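Minutes of the Brarbridge Allotment and Garden Association, ordinary meeting, October 24, 2019, 7.30 pm, Brarbridge village hall (small room)

In the chair: Lorraine Wragg

Apologies: the Cumville Lane representative; plot 9.

## 1. Minutes of the last meeting

Agreed as a true record, with one correction. Under item 4, "the hedge on the Plindale side" should read "the fence on the Plindale side". Signed by the chair.

## 2. Matters arising

**Water trough by the lower gate.** The new ballcock was fitted in the first week of the month and the trough now fills and shuts off as it should. The old one is in the shed if anybody wants it for parts.

**Skip.** It went away full. Two mattresses were put in it overnight and we were charged extra for them. The hire firm has been told that they did not come from plot holders but the charge stands. Next year the skip is to go inside the gate.

**Key deposits.** Three people who gave up plots in the summer have not handed back keys. The chair will write to them once more and after that the deposits will be kept.

## 3. Rents and water

The balance in the current account is £606. The water bill for the last half year was £137, up on the same period last year. There was a long discussion about whether this was the dry spell in July or a leak. Members with plots along the Plindale fence said the ground by the standpipe had been soft all summer, including weeks when it had not rained.

Agreed to read the meter last thing on a Sunday and first thing on the Monday, with all taps off, and compare the two.

A proposal to put rents up in January was not carried. It will come back at the annual meeting with the result of the meter test.

## 4. Tables for the show and the seed swap

The trestle tables have been with the association for longer than anyone present could say. Two have split tops and one has a leg that will not lock. The Csizmadia marrow class was moved to the floor at this year's show for that reason and there were complaints.

Members discussed whether to replace them with folding tables or with one or two large fixed ones. Points made:

- A big square top would take the whole of the onion classes and could be walked round by the judges.
- Fixed tables would not go through the shed door.
- A pale top shows up the vegetables well but also shows soil, and would need wiping down between classes.
- Paper covers were torn on the trestles at the last two shows. A smooth top would do away with them.
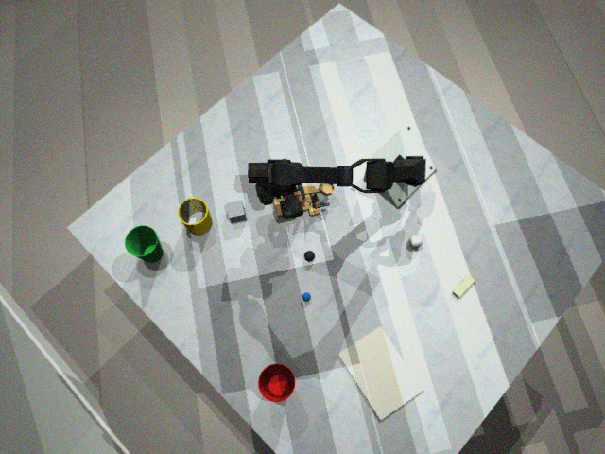 It was felt that one large table would be hard to store and that the hall would want rent for keeping it. The meeting was in favour of folding tables. Two quotes to be got before the next meeting, to include delivery to Brarbridge. The chair asked that any quote state the weight of each table, as the show is set up by whoever turns up on the Friday evening and that is not always many.

The good trestles will be kept for plant sales outdoors. The split ones can go on the bonfire.

## 5. Bonfire

To be held on the turning area as before, weather allowing. Nothing painted or treated to be burnt. The heap is to be moved across on the day and not before, so that hedgehogs can be looked for. Plot holders next to the turning area asked that the fire be kept further from the blackcurrants than it was last year. Agreed.

## 6. Rats

Sightings on the lower plots and in the compost bays. Members are reminded that cooked food must not go in the compost. Chicken feed is to be kept in a metal bin with a lid. The council's pest officer will be asked to visit. The meeting did not support putting down poison ourselves.

## 7. Waiting list

There are nine names on the list. Two plots are free now, one of them badly overgrown. It was agreed to offer the overgrown plot at half rent for the first year and to strim it before it is shown to anybody. The other will be offered as it stands to the person at the top of the list.

A request to split plot 9 into halves was held over, as the tenant was not present.

## 8. Seed swap

To be held in the small room in January, with tea. Seed should be in labelled envelopes with the year it was saved. One large table in the middle of the room was preferred to tables round the walls, where people had to queue last time. Seed potatoes to be kept separate from everything else.

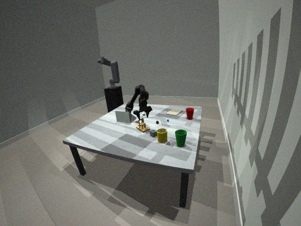
## 9. Any other business

The lock on the top gate is stiff. It needs oil, and members are asked not to force it.

Manure will be delivered from the Cumville stables when the ground is firm enough for the trailer. Cash on the day, please.

The noticeboard glass is cracked. To be looked at.

Next meeting to be fixed after the bonfire. The meeting closed at 9.05 pm.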